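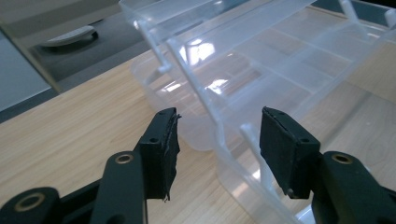

Wilau Manipulation Study: Station Inspection Checklist with Comments
Station: Maddocks bench, lidded box task
Inspected by: Angharad Trevor
Reviewed by: Gavin MacKinnon
Date of inspection: 2018-05-29

Purpose of the inspection

The study compares two ways of teaching a robot to handle lidded boxes. In the first, an operator drives the robot directly. In the second, known in the project as the Wolano method, an operator works at the bench with a pair of hand-held grippers and the recorded movements are used for training. The inspection covers the second method only. Each item is marked Satisfactory, Attention or Fail, and any comment forms part of the record.

Section A. Hand-held grippers

A1. Finger pads secure on both fingers.
Satisfactory.

A2. Edges of finger pads clean and straight.
Attention. One pad has a ragged inner edge with thin strands coming away. The pad opposite is in better order. Worn edges change the way the fingers meet a thin lid and may affect the comparison with the March recordings. Replace both pads as a pair and note the change in the station log.

A3. Linkage plates and eyelets free of play.
Satisfactory. Checked by hand through the full range of opening.

A4. Top plates firmly fixed, left and right.
Satisfactory.

A5. Cables clear of the operator's wrists when both arms are extended.
Attention. The operator should be reminded to check the lie of the cable on each side before the first attempt of every session.

Section B. Bench and objects

B1. Table surface clean and free of splinters.
Satisfactory.

B2. Transparent box free of cracks; lid opens and closes without force.
Satisfactory. The box is to be withdrawn if any hinge part shows whitening or a split.

B3. Objects placed in accordance with the task sheet.
Satisfactory. The task sheet for this station calls for the box to be set out on the table with the lid open and a single small tube inside, near the front wall. The operator begins with one gripper in each hand, fingers slightly open and directed towards the box.
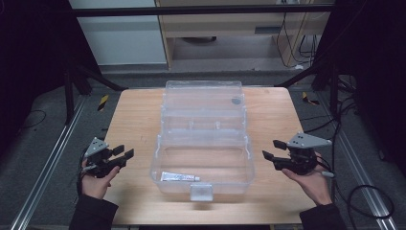 Placement is judged by eye, and a small difference between attempts is acceptable. The method depends on a degree of natural variation, and operators should not attempt to reproduce an earlier position exactly.

B4. Glare from overhead lighting within limits.
Attention. Bright reflections on the open lid were noted from the gripper camera. Dr MacKinnon asks that the lighting be left as it is until the present series is complete, so that all recordings remain comparable.

Section C. Floor and surrounding structure

C1. Hazard tape in place and legible.
Satisfactory.

C2. Loose cable kept out of walking routes.
Fail. Cable was found lying on the floor beside the rails. It is to be secured before the next session. The operator stands for long periods and steps back between attempts.

C3. Uprights, crossbar and struts tight.
Satisfactory.

Section D. Records

D1. Number of attempts agrees with the log.
Satisfactory. The log and the Sokov archive both show 502 attempts, of which 215 were made by direct driving of the robot.

D2. Rejected attempts carry a written reason.
Attention. Of the 157 attempts rejected under both methods, 2 have no reason entered. Ms Trevor will ask the operators concerned to complete the entries.

Outcome

The station may not be used until item C2 has been corrected. Items marked Attention are to be dealt with before the next inspection, except B4, which is deferred as stated.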